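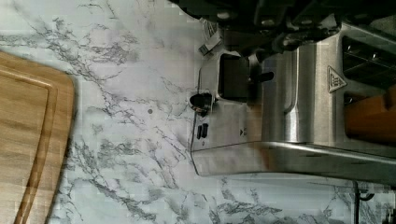 Kitchen Care > Small Appliances

Cleaning the toaster without scratching the bench

I put this job off for months at a time, I'll admit, and then one November morning the kitchen smells of old raisin toast and out comes the brush. It's a lovely quick job once you get going!

Unplug the toaster and let it go completely cold. Mine has that little triangular heat warning on top and it means what it says, so have a cuppa first. Slide it gently to the clear part of the bench, well away from the chopping board (crumbs love a juice groove), and lay down an old tea towel.

Empty the crumb tray if yours has one, then tip the toaster over the towel and give it a soft pat. A dry pastry brush will coax out the stragglers, but go easy near the wires.

For the stainless steel, use a barely damp cloth with a drop of dish soap, wiping along the grain. Go carefully around the knob and buttons so no water sneaks in behind them. Dry it with a second cloth, and wipe under the base before you slide it home.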